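Kurkwood Tall Canister, Pale Blue: My Review After Three Months

Posted 14th October

I bought this canister in July from Skovcombe, the online shop for home goods. Before that I kept my cotton pads, hair ties and small medicine packets in a cardboard box, and the box was getting soft at the corners. I wanted something tall and narrow, because my shelf is not deep and I did not want to lose the whole width of it to one container.

I looked at two products for a long time. The first was the Tanda jar, which is short and wide and has a nice clip on the side. The second was the Kurkwood. The Tanda has more than 2000 reviews on the shop page and the Kurkwood had 79 when I ordered, so I hesitated. In the end the shape decided for me.

The delivery was without problems. The canister came in a plain box with a lot of paper inside, and with a small card about cleaning. The card says to use a soft cloth and mild soap, and not to put it in the dishwasher. I followed this, so I cannot tell you what happens in a dishwasher.

First, the color. On the shop page it looks like a clear sky blue, and I expected that. The one I received is much more quiet. Depending on the light it is almost gray, and in the evening I would call it white. I was a little disappointed on the first day, but now I prefer it this way, because it goes with everything.

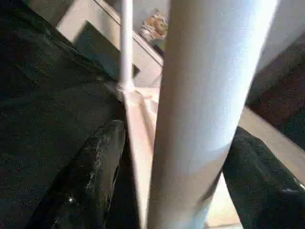 The surface is smooth and does not shine much, and I like this very much. My older containers were glossy and every finger left a mark on them. With this one I wipe it every second week and it stays decent. Hand cream does leave a spot if you touch it immediately after, but it goes away with soap.

About the size: please measure your shelf before you order. The page gives the height without the lid, and this information is written in very small letters. Mine fits, but I must tilt it a little to take it out from the lower shelf. It holds roughly 300 cotton pads if you stack them with patience. I keep fewer, and I put the hair ties on top where I can reach them.

The narrow shape has one more disadvantage. Things that fall to the bottom are difficult to get back. I have a normal size hand and I can reach almost to the end, but not completely. When I need something from the bottom I turn the canister over on the bed and everything comes out on the blanket. It is not elegant, but it is fast.
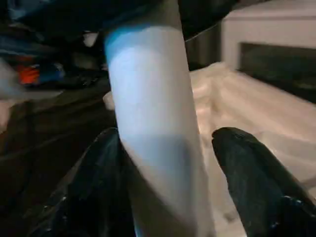
Pale body with a light-blue band near the top. The white fabric is behind it on the right.

The lid closes well. It does not make a click, so in the first week I was often checking if it was really closed. You have to press it evenly with the whole hand. If you press only one side, the other side comes up again. For dry things in a bedroom this is good enough. I would not trust it with coffee, and Kurkwood does not promise that it keeps air out.

Stability is better than I thought. I was afraid that such a tall thing would fall every time I open the drawer under it, and in three months it fell only once, when it was empty. There is no scratch from this fall.

My sister-in-law has the similar canister from Jeon, which costs less. The Jeon lid is easier to open, but the walls feel thin when you squeeze them. If you only need something for pencils or brushes, I think the Jeon is the better purchase.

What I like: the quiet color, the surface, the small place it takes on the shelf.

What I do not like: the color on the shop page is not correct, the bottom is hard to reach, and the height is given without the lid.

I give it four stars out of five. I already ordered a second one for my winter socks, and this time I will put the thick pairs at the bottom.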